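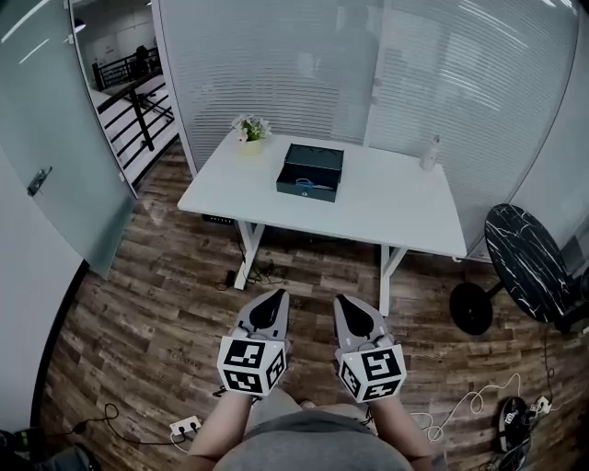
Several owners of the first Rindis kit told us that set-up took them far too long, and that the pairing page was the one they kept going back to. We listened! Pairing now takes four steps, and you'll be recording in no time.

4.2 Pairing the hand-held grippers

1. Charge both grippers to at least 80 per cent.

2. Check that each marker cube sits firmly at the rear of its gripper, with the black-and-white patterns clean. A dry cloth is all you need.

3. Hold one gripper in each hand, fingertip pads pointing forward, and face your work table. Keep both cubes in view of the head camera.

4. Open Ralside on your computer and choose Pair. Squeeze both grippers shut, then let go. Left and right should show up on screen straight away - a lovely moment the first time!

Note: Ralside stores up to 1000 recordings. Move older ones to a drive before a long session.

Caution: Keep cables clear of your feet. You'll be watching your hands, and it's easy to forget the floor.

Caution: Never lift a gripper by its cube. If a cube comes loose, refit it and go back to step 2.

Next: 4.3 Your first recording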